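A visit to the Homerance sorting hall

By Baltasar Lagos
November
4 min read
125 shares — 5 comments

The Homerance hall is at the far end of the Tenton estate, past the tyre place. The open day started at ten and I got there just before, which left time for coffee in the canteen. Parking is on the road.

Homerance takes returned and unsold household goods from small shops and sends them out again as mixed boxes. Our guide said over 1000 boxes leave the hall in a busy week. Most of what we saw was kitchen and cleaning stock: sponges, scrub brushes, small bits for the sink and the cupboard under it. It goes into metal bins first, all mixed up, and is sorted from there.

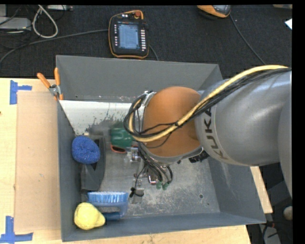

The scrub brushes are awkward to pack. They have to go in with the bristles facing up or they get flattened, and the handles take up space that could go to something else. Sponges are easier and are used to fill the corners — the guide called them free padding.

After the bins we were taken through to the packing benches, which came from Mäkelä and are adjustable in height. Labels are printed in a side room on an old Olis machine that jammed twice while we stood there. The tour took an hour and the group was small enough to hear everything.

There is a shop by the exit. Mixed boxes were £5 each, cash or card. I bought one and have not opened it yet.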